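Sustitución de la pasta térmica en un equipo Dell de sobremesa

Nivel: intermedio. Texto revisado el 27 de julio de 2020 por Amancay Pereyra.
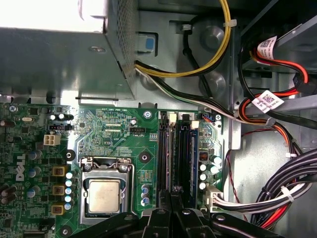
El procedimiento se aplica a equipos de oficina de formato torre o compacto con procesador montado en zócalo y disipador atornillado. No cubre portátiles ni equipos todo en uno, donde el disipador suele compartir tubo de calor con otros componentes y el orden de desmontaje es distinto.

La pasta térmica rellena las irregularidades microscópicas entre la tapa metálica del procesador (IHS) y la base del disipador. Con los años pierde parte de sus componentes fluidos y se agrieta. Los síntomas habituales son un ventilador que sube de régimen con cargas ligeras, temperaturas altas en reposo y, en casos avanzados, reducción automática de frecuencia. Antes de abrir el equipo conviene descartar la causa más frecuente, que es el polvo acumulado en las aletas del disipador.

Material necesario

Destornillador Phillips n.º 2, preferiblemente de caña larga.
Alcohol isopropílico de alta pureza. El de farmacia rebajado con agua deja residuos y tarda más en evaporarse.
Paños sin pelusa o filtros de café.
Pasta térmica no conductora. En las pruebas de esta página se usó Trivatov; cualquier compuesto de viscosidad media sirve.
Pulsera antiestática.
Espátula de plástico para los restos endurecidos. No se debe emplear metal sobre el IHS ni cerca del zócalo.

Medición previa

Anote la temperatura en reposo, tras un cuarto de hora con el escritorio abierto y sin programas en ejecución, y la temperatura bajo carga sostenida. Anote también la temperatura de la habitación. Sin estos valores no hay forma de saber si la operación ha tenido efecto.

Acceso a la placa

1. Apague el sistema desde el menú, desconecte el cable de alimentación y mantenga pulsado el botón de encendido unos segundos para descargar los condensadores.

2. Retire todos los cables externos y tumbe el equipo con la tapa lateral hacia arriba. Según el modelo, la tapa se libera con un pestillo, con tornillos de mano o con ambos.

3. Colóquese la pulsera y conéctela a una parte sin pintar del chasis.

4. Localice la fuente de alimentación. No la abra en ningún caso: los condensadores del primario conservan carga después de desconectar la red. Si invade el espacio de trabajo y el chasis permite desplazarla o abatirla, consulte el manual de servicio del modelo antes de forzar pestañas.

5. Aparte los mazos de cables que crucen sobre el disipador. Si hay que desenchufar alguno, haga antes un croquis. Los conectores se extraen tirando del cuerpo de plástico, con la lengüeta presionada, nunca de los hilos.

Desmontaje del disipador

6. Desconecte el ventilador del disipador de su cabezal en la placa.

7. Afloje los tornillos en cruz, dando a cada uno unas pocas vueltas por pasada. Si se suelta por completo un lado mientras el otro sigue apretado, la base hace palanca sobre el procesador.

8. Gire ligeramente el disipador hacia un lado y hacia otro antes de levantarlo. La pasta seca actúa como adhesivo. Si no cede, vuelva a montar el ventilador, encienda el equipo durante diez minutos y repita desde el paso 1 — la pasta templada opone mucha menos resistencia.

9. Levante en vertical. En zócalos con marco de retención metálico, el procesador queda sujeto por el marco y no sale con el disipador. En zócalos sin marco, con los pines en el procesador, el riesgo de arrancarlo es real, por lo que el paso 8 no debe omitirse.

No es necesario abrir la palanca del zócalo ni extraer el procesador. La limpieza se hace con este en su sitio y la palanca cerrada. Abrirla solo añade el riesgo de doblar contactos o de que caigan restos de pasta entre ellos.

Limpieza

10. Retire el grueso de la pasta con la espátula, desde el borde del IHS hacia el centro, para no empujar material hacia el marco.

11. Humedezca el paño con alcohol, sin que gotee, y limpie con pasadas en una sola dirección. Cambie de paño cuando deje de arrastrar material. Repita hasta que el paño salga limpio.

12. Unas manchas tenues sobre la tapa del procesador no afectan a la transferencia de calor, siempre que no tengan relieve al tacto con el paño. No use abrasivos para eliminarlas: alteran la planitud de la superficie y borran el marcado del modelo.

13. Proceda igual con la base del disipador. Si presenta surcos de mecanizado, limpie a lo largo de estos.

14. Inspeccione los componentes próximos al zócalo, en especial las bobinas y los condensadores de la etapa de alimentación. Un condensador electrolítico con la parte superior abombada o con restos de electrolito explica inestabilidades que la pasta nueva no va a resolver. Compruebe también que los módulos de memoria estén bien asentados, ya que es fácil moverlos con la mano al trabajar en esa zona.

15. Espere a que el alcohol se evapore por completo. No acelere el secado con secador de pelo.

Aplicación

16. Deposite en el centro del IHS una cantidad similar a un grano de arroz grande. En tapas alargadas puede ser preferible una línea corta en el sentido del eje mayor.

17. No extienda la pasta con el dedo. La presión del disipador la reparte y el dedo introduce grasa y burbujas.

18. Baje el disipador en vertical, alineado con los orificios de montaje. Si hay que levantarlo de nuevo por un error de alineación, limpie ambas superficies y vuelva a aplicar.

19. Apriete en cruz, en varias pasadas, hasta el tope mecánico de los tornillos. No fuerce a partir de ese punto.

20. Conecte el ventilador. Si se olvida este paso, la BIOS suele detener el arranque con un aviso, pero no todas las versiones lo hacen.

Comprobación

Con la tapa todavía abierta, verifique que ningún cable toque las aspas. Conecte la alimentación, encienda y entre en la configuración de la BIOS. El ventilador debe girar y la lectura de temperatura estabilizarse en pocos minutos. Si asciende sin pausa, apague de inmediato y revise el asiento del disipador.

Después repita las mediciones iniciales en condiciones equivalentes. Algunas pastas necesitan varios ciclos térmicos para alcanzar su rendimiento nominal, de modo que una segunda medición al cabo de una semana da un valor más representativo.

Problemas frecuentes

El equipo no arranca y emite pitidos o un código luminoso. En la mayoría de los casos se trata de un módulo de memoria desplazado. Extráigalo, vuelva a insertarlo y compruebe que los pestillos cierran.

No hay ninguna señal de encendido. Revise el conector de alimentación de la CPU y el principal de la placa.

La temperatura es igual o peor que antes. Suele deberse a un apriete desigual o a falta de pasta. Desmonte y observe la huella: debe cubrir la zona central de forma continua.

Se ha vertido pasta sobre la placa. Si es no conductora, basta con retirarla con un bastoncillo y alcohol. Si contiene metal líquido, no encienda el equipo hasta eliminarla por completo.

Nota de Boyang Ren sobre el paso 8: en equipos que llevan mucho tiempo sin abrirse, un hilo dental pasado entre el disipador y el IHS ayuda a romper la unión cuando el giro no es suficiente. Hay que mantenerlo paralelo a la placa y avanzar despacio.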